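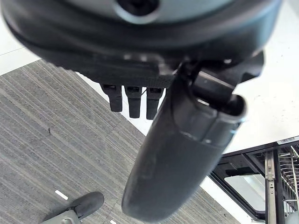 Settling in with a big mug of tea, because I have been promising a thread about learning to read my grandmother's recipe notebook for ages and tonight's the night. It's long. I'm sorry and also I'm not!

Some background. My grandmother, Lai-ching Liu, cooked for a boarding house in Tellbridge for most of her working life, and she wrote everything down in one fat notebook with a green cloth spine. 92 recipes, if you trust her own numbering, and she did skip from 40 to 42 without a word of explanation.

When she passed, the notebook went to my aunt, then to my cousin Yi-chun Tsai, and this October Yi-chun mailed it to me wrapped in two dish towels and a rain jacket. (I still have the rain jacket. Yi-chun, if you're reading, I know, I know.)

First thing I learned - she almost never wrote down amounts. She wrote "the blue bowl." One blue bowl of flour. Half the blue bowl of stock. That bowl broke before I was born, so you can imagine how my first week went.

My mother remembered it as a soup bowl. My uncle Ka-ming Su was just as sure it was a mixing bowl, and they went back and forth on the phone for the better part of an evening while I sat there with a pencil, not writing anything.

What finally helped was the steamed egg. It's recipe 6, and it's so simple that there's only one sensible ratio of egg to water. I worked backward from four eggs and got 345 milliliters, filled right to the brim. So it was a soup bowl! My mother has been very gracious in victory.

After that things started falling into place. The scallion rounds made sense, the turnip cake made sense, and the sponge that came out like a bath mat the first time came out properly tall and wobbly. I ate a third of it standing at the counter in my coat.

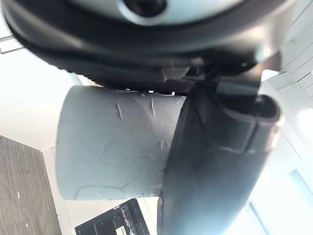
Scratched up, chipped at one end, and still hanging in there.

Second thing I learned is that her heat directions have moods. "Patient fire." "Guest fire." "The fire you use when the rent is late." I laughed out loud at that last one, and then I burned the garlic, so I suppose it means high.

Patient fire is the one I had to work on. On my stove it's the very lowest setting with the pot pushed halfway off the burner, and you leave it alone for as long as it takes to fold a load of laundry and write a letter. I have now written more letters this fall than in the last ten years put together.

(If you got a letter from me that smelled of star anise, that's why. You're welcome to write back. I'm home most evenings, stirring.)

Third thing, and I love this part, is the margins. She kept notes on who liked what. Next to the braised pork it says "Mr. Kong, two helpings, then complained." Next to the red bean soup it says "the student cried, gave her more." There's no name for the student and no other mention of her anywhere, and I've thought about that girl a lot.

I asked Pei-shan Chuang, whose mother rented the front room for a couple of years, whether it might have been her mom. She said her mom would never have cried over soup, but that she absolutely would have cried over an exam and then been handed soup. So it's a maybe. Pei-shan is going to ask her when she visits next.

A few people wanted to know how I'm reading the handwriting. Slowly! She wrote fast and in at least three different pens, and she shortened words whenever she felt like it. I keep a list on the fridge of the ones I've worked out. My favorite is a little squiggle I took for ginger for two whole weeks. It means "taste it first."

I put a lot of ginger in a lot of things, friends.

Lok-yiu Fang, my neighbor across the landing, has been the official taster through all of this, and she's been kinder than I deserved. The ginger custard was where she put her spoon down and asked, very gently, whether I'd like to order a pizza. We did. It was a good pizza.

Where I'm at now - I've typed up a little over half the notebook, with her words on the left and my best guess at real amounts on the right. I decided to keep "blue bowl" in her column. It felt wrong to tidy her up. My niece says it needs an index and she's probably right, but I'd like to get through the dumplings first.

The dumplings are a whole chapter of trouble. She has one filling and five ways to fold it, and each fold is described in a single sentence. One of them says only "like closing a purse when you are annoyed." I've tried it calm and I've tried it annoyed, and annoyed does hold together better in the pot.

If anyone out there has family from Tellbridge or over toward Cilton and remembers a sour plum sauce that went on cold noodles, please, please message me. The page is stained right through the middle and all I can make out is plums, sugar, "Tuesday's vinegar" and the word "never."

Never what?! I've been putting it on noodles with my fingers crossed and so far so good.

Okay, the tea's gone cold and there's a pot on patient fire that needs looking at. I'll post the turnip cake tomorrow with both columns, and I'll check on the pan size before I do, since two of you asked.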